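Warnano convoca una plaza de administración de sistemas Linux y entornos de escritorio

Martes, 11 de noviembre
Por Izzati Latuheru, Área de Personas
Compartido 18 veces – 2 comentarios

Warnano abre el proceso de selección para cubrir un puesto de administrador o administradora de sistemas, con destino en el Servicio de Puestos de Trabajo y dedicación a jornada completa. La persona seleccionada se incorporará al equipo que mantiene la distribución interna Clono, basada en Debian e instalada en 500 equipos de escritorio y portátiles de la entidad.

La plaza se convoca por la ampliación del servicio acordada en agosto, cuando la Dirección Técnica aprobó la migración de los equipos de las áreas administrativas que aún utilizaban imágenes de instalación manual.

Objeto del puesto

El Servicio de Puestos de Trabajo prepara, publica y da soporte a las imágenes de Clono, administra los repositorios de paquetes propios y atiende las incidencias de segundo nivel. La persona que ocupe el puesto dependerá jerárquicamente de Lawal Onyeka, responsable del Servicio, y trabajará en coordinación con las áreas de redes y de seguridad.

Funciones principales

– Mantenimiento de los repositorios internos, incluida la firma de paquetes, la gestión de las ramas estable y de pruebas y la retirada de versiones obsoletas.
– Elaboración y revisión de los perfiles de configuración que se aplican en el primer arranque: idioma, distribución de teclado, impresoras, certificados y preferencias del entorno gráfico.
– Automatización de tareas de instalación y actualización mediante Ansible y guiones de shell.
– Administración de Markex, el inventario en el que constan los equipos, su versión de sistema y el área a la que están adscritos.
– Resolución de incidencias remitidas por el primer nivel de soporte, con registro de la causa y de la solución aplicada.
– Redacción de la documentación destinada a las personas usuarias, en castellano y con el formato establecido por la entidad.
– Participación en el turno de guardia localizable, que se organiza por semanas completas y se compensa conforme a la normativa interna.

De manera puntual podrán encomendarse otras tareas propias de la categoría, entre ellas la revisión de compatibilidad de nuevos modelos de portátil antes de su adquisición.

Requisitos

Las personas candidatas deberán reunir las siguientes condiciones en la fecha de presentación de la solicitud:

– Título de Técnico Superior en Administración de Sistemas Informáticos en Red, grado en Ingeniería Informática o titulación equivalente. Los títulos obtenidos en el extranjero deberán presentarse con su homologación o con el justificante de haberla solicitado.
– Experiencia mínima de 3 años en administración de sistemas Linux, acreditada mediante certificado de empresa o documento análogo.
– Conocimiento de la construcción de paquetes .deb y del funcionamiento de apt, systemd y NetworkManager.
– Manejo habitual de Git en proyectos compartidos.
– Nivel de castellano suficiente para redactar documentación técnica, y comprensión lectora de inglés técnico.
– Autorización para trabajar en España.

Méritos valorables

Se tendrá en cuenta la experiencia en despliegues de escritorio a gran escala, tanto con GNOME como con KDE Plasma, así como las contribuciones públicas a proyectos de software libre. Será asimismo mérito el conocimiento de herramientas de accesibilidad (lectores de pantalla, ampliadores, teclados virtuales), dado que Clono incluye un perfil específico cuyo mantenimiento corresponde al Servicio. Las certificaciones profesionales se valorarán cuando estén en vigor.

Condiciones

El contrato es indefinido, con el período de prueba previsto en el convenio aplicable. La retribución se ajustará a las tablas de la categoría de técnico de sistemas, que se facilitarán a toda persona admitida antes de la primera entrevista. El horario es flexible en la entrada y en la salida. Se admite el teletrabajo 2 días por semana una vez finalizado el período de prueba, salvo durante las semanas de renovación de equipos, en las que se requiere presencia.

El puesto se desempeñará en el edificio Yordanov, sede de las áreas técnicas. El edificio cuenta con acceso adaptado, aparcamiento para bicicletas y comedor. Warnano proporcionará el equipo informático necesario y, si se solicita, mobiliario ergonómico para el puesto a distancia.

Procedimiento de selección

El proceso constará de 3 fases. En la primera se comprobarán los requisitos y se valorarán los méritos alegados. La segunda consistirá en una prueba práctica, realizada de forma presencial sobre una máquina virtual, en la que se pedirá diagnosticar un fallo de arranque, corregir las dependencias de un paquete y entregar una breve nota explicativa. Podrá consultarse la documentación instalada en el sistema y las páginas de manual. La tercera fase será una entrevista con el responsable del Servicio y una persona del Área de Personas.

Las adaptaciones de tiempo o de medios para la prueba práctica deberán indicarse en la solicitud. Las personas que no superen una fase recibirán comunicación por correo electrónico y podrán pedir la revisión de su valoración en el plazo que en ella se señale.

Presentación de solicitudes

La solicitud se presentará a través del formulario disponible en el portal de empleo de Warnano, acompañada de currículum, copia de la titulación y acreditación de la experiencia. Los documentos se adjuntarán en formato PDF u ODT. Quienes deseen alegar contribuciones a proyectos públicos indicarán la dirección del repositorio y el nombre de usuario empleado – no es preciso adjuntar el código.

El plazo permanecerá abierto 18 días naturales desde la publicación de este anuncio. No se admitirán solicitudes enviadas por otros medios ni documentación remitida fuera de plazo, salvo la que el Área de Personas requiera como subsanación.

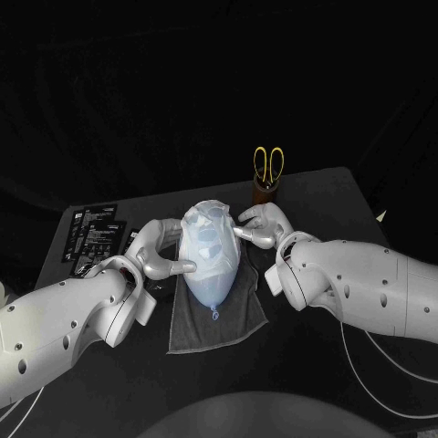
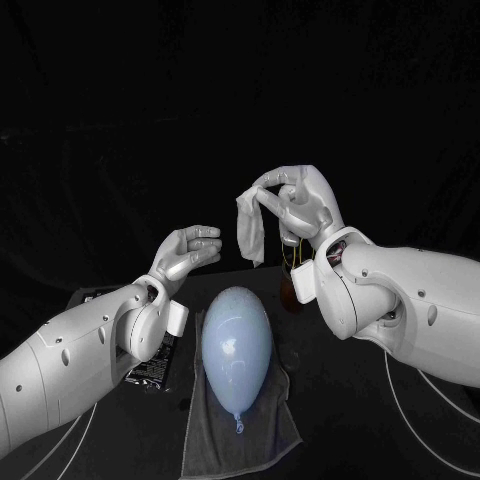 Brazos robóticos blancos sobre una mesa oscura.

Protección de datos e igualdad

Los datos personales se tratarán con la única finalidad de gestionar esta convocatoria y se suprimirán al término del proceso, excepto los de quienes autoricen su inclusión en la bolsa de candidaturas. Warnano garantiza la igualdad de trato entre todas las personas aspirantes.

Las consultas sobre el contenido técnico del puesto se dirigirán a Lawal Onyeka, y las relativas al procedimiento, a Izzati Latuheru, en ambos casos mediante el apartado de contacto del portal de empleo, con indicación del asunto «Plaza Clono».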